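신발장 정리 동작을 손 그리퍼로 녹화할 때 알아두면 좋은 것들

글: Kyriaki Economou
2020년 9월 23일

집안일 학습용 시연을 모으는 분들이 자주 물어보는 내용을 정리했습니다. 컵 옮기기와 수건 접기 편은 따로 있고, 이번 글은 신발만 다룹니다. 손에 쥐는 그리퍼로 신발을 선반에 올리고 내리는 동작을 기준으로 썼습니다.

시작하기 전에

선반을 먼저 고정하세요. 천을 씌운 조립식 신발장은 가벼워서 신발을 내려놓을 때 조금씩 밀립니다. 다리 밑에 미끄럼 방지 패드를 붙이면 됩니다. 양면테이프는 나무 바닥에 자국이 남으니 쓰지 마세요.

천이 늘어져 있으면 밑창이 걸립니다. 모서리 연결 부품을 끝까지 눌러 끼우고, 가로대가 빠진 곳이 없는지 손으로 한 번 눌러 봅니다. 저는 이걸 빼먹고 오전 녹화분을 전부 다시 찍은 적이 있습니다.

신발 바닥은 마른 솔로 털고 시작합니다. 흙이 천에 묻으면 촬영 도중에 선반 색이 달라지고, 닦으려고 멈추면 흐름이 끊깁니다. 끈은 안으로 넣거나 짧게 묶으세요. 늘어진 끈은 그리퍼 손가락 사이에 잘 낍니다.

조명은 옆에서

밝은 회색 천은 빛을 꽤 반사합니다. 천장등 바로 아래에 신발장을 두면 선반 한쪽이 하얗게 날아가고, 흰 신발은 윤곽까지 흐려집니다. 등을 옆으로 옮기거나 커튼을 반쯤 치면 나아집니다. 완전히 없앨 필요는 없습니다. 실제 집에도 반사는 있으니까 일부 시연에는 남겨 두는 편이 낫습니다.

잡는 위치

운동화는 뒤꿈치 쪽이 제일 단단해서 잡기 쉽습니다. 손가락 하나는 신발 안쪽, 하나는 바깥쪽에 두고 뒤꿈치 벽을 집습니다. 앞코를 잡으면 가죽이 눌리고 신발이 아래로 기웁니다. 굽이 두꺼운 신발은 밑창 옆면을 잡아도 되는데, 이때는 벌리는 폭이 모자라지 않은지 미리 대 보세요.

위 칸에 올릴 때는 선반 가장자리보다 높이 들어 올린 다음 안쪽으로 넣습니다. 가장자리를 긁으면서 밀어 넣으면 천이 말려 올라옵니다. 뒤꿈치부터 닿게 하고 앞코를 내리면 소리도 덜 나고 신발도 덜 튑니다.

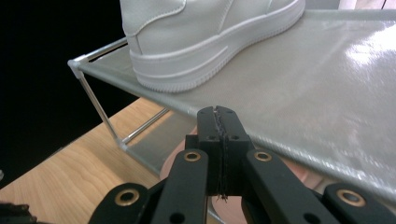
신발 한 켤레는 시연 하나로 묶어야 하나요, 한 짝씩 나눠야 하나요?

한 짝씩 나눠서 녹화하세요. 한 켤레를 이어서 찍으면 중간에 실수했을 때 두 짝을 모두 버려야 합니다. 나중에 이어 붙이는 것은 어렵지 않으니, 왼짝과 오른짝을 따로 저장하고 이름에 순서만 적어 두면 됩니다.

속도와 멈춤

평소 정리하는 속도보다 조금 느리게 움직입니다. 너무 느리면 손이 떨려서 오히려 좋지 않습니다. 집기 직전에 짧게 멈추고, 놓은 뒤에는 그리퍼를 곧장 뒤로 뺍니다. 옆으로 빼다가 옆 신발을 건드리는 일이 제일 많습니다.

녹화 시작과 끝에는 그리퍼를 같은 자리에 두세요. 저희는 선반 앞 바닥에 종이테이프로 작은 표시를 해 두고 거기서 시작합니다. 표시는 촬영이 끝나면 바로 떼야 끈적임이 안 남습니다.

얼마나 모을까

지난 7월에 Daveo 작업에서는 신발 올리기만 854개를 녹화했고, 검토하면서 348개를 뺐습니다. 빠진 것은 대부분 손이 신발을 가린 것과 시작 위치가 틀어진 것이었습니다. 처음이라면 200개를 목표로 잡고, 그때까지 찍은 것을 한 번 다 본 뒤에 계속할지 정하세요. Zsolt Szekeres 씨는 검토를 매일 저녁에 나눠서 하는데, 몰아서 하는 것보다 확실히 덜 지칩니다.

같은 신발만 계속 쓰지 마세요. 23개쯤 찍을 때마다 바꾸라는 식의 규칙은 필요 없고, 손이 동작을 외웠다 싶으면 바꾸면 됩니다. 슬리퍼, 구두, 아이 신발을 섞고 놓는 방향도 바꿉니다. 앞코가 벽을 보는 집도 있고 옆을 보는 집도 있습니다.

실패한 시연

떨어뜨렸다고 바로 녹화를 끄지 마세요. 다시 집어서 제자리에 올리는 것까지 찍고, 파일 메모에 '떨어뜨림'이라고 적어 둡니다. 따로 모아 두면 복구 동작을 가르칠 때 쓸 수 있습니다. 다만 맨손으로 신발을 주운 장면은 빼야 합니다.

그리퍼 관리

손가락 패드에는 먼지와 실오라기가 잘 붙습니다. 물티슈로 닦고 마른 천으로 한 번 더 닦으세요. 패드 끝이 닳아 미끄러지기 시작하면 교체합니다. 연결부 조임도 쉬는 시간마다 확인하는 게 좋습니다. 헐거워지면 양쪽 손가락이 어긋나게 닫힙니다.

손목이 아프면 쉬어야 합니다. 높은 칸을 오래 찍으면 어깨가 먼저 뻐근해지니 위 칸과 아래 칸을 번갈아 하세요. 낮은 칸은 방석을 깔고 앉아서 하는 편이 편합니다.

부츠처럼 목이 긴 신발은 잡는 법이 달라서 다음 글에 따로 쓰겠습니다.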